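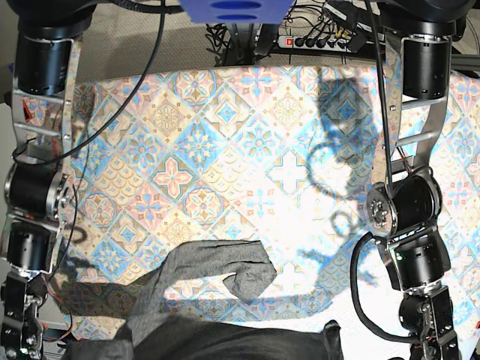

The mother of twins who runs the Laxdal parent group on Wednesday mornings did not plan on feeding her boys solid food the way she did. Her older daughter had been spoon-fed purees, and she expected to do the same again.

"With two of them, I couldn't keep up," she says. "One would be crying for the next bite while I was still wiping the other. So I gave them soft pieces and let them try."

The boys were six months old and could sit up with little help. She started with steamed carrot, ripe avocado and strips of omelet. For the first 3 weeks, most of it ended up on the floor.

"I worried they weren't eating. My pediatrician told me milk was still doing most of the work at that age, and that helped."

She also took an infant first aid class before the first meal, and she tells every parent in the group to take one. Gagging scared her more than anything else. "It's loud and they go red. You have to learn what it looks like next to choking, which can be silent."

Not every day went to plan. When both boys had colds in April, she went back to purees for a week and felt bad about it — a feeling she now thinks was a waste of energy. "They ate. That was the job."

The group has grown to 40 families. The question she hears most is about peanut and egg, and she sends those parents to their own doctor, especially if the baby has eczema.

Her boys are 2 now. One eats almost anything. The other is going through a stretch of plain pasta and pears.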